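Pernuven is teaching a robot arm to close and open plastic cases by having people do the job first. The company said on November 29, 2022 that its team had recorded 883 runs since June, all steered by remote control from a desk in the next room.

An operator moves a pair of hand grips and the arm follows. Each run is saved, and the good ones are used to train the arm to work alone. The first 11 operators were warehouse staff with no robot experience.

"Most people are slow on day one and fine by day three," said Catriona Baxter, who runs the recording work. The hard part, she said, is judging how far a hinged panel sticks out before the fingers reach it.

Runs start with the panel open and the gripper clear of the case.
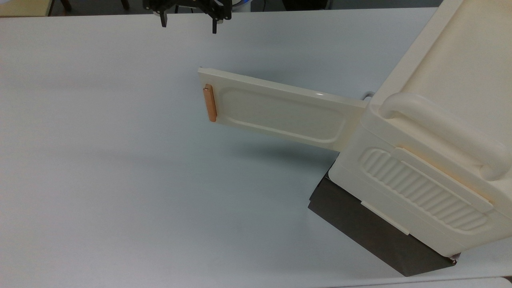
## What comes next

Pernuven wants about 1,690 runs before it tests the arm without an operator. Paweena Rungrueang, the project's lead engineer, said a second table will be set up at the Cisternas site. Staff there will guide the arm by hand, and the two sets of runs will be compared.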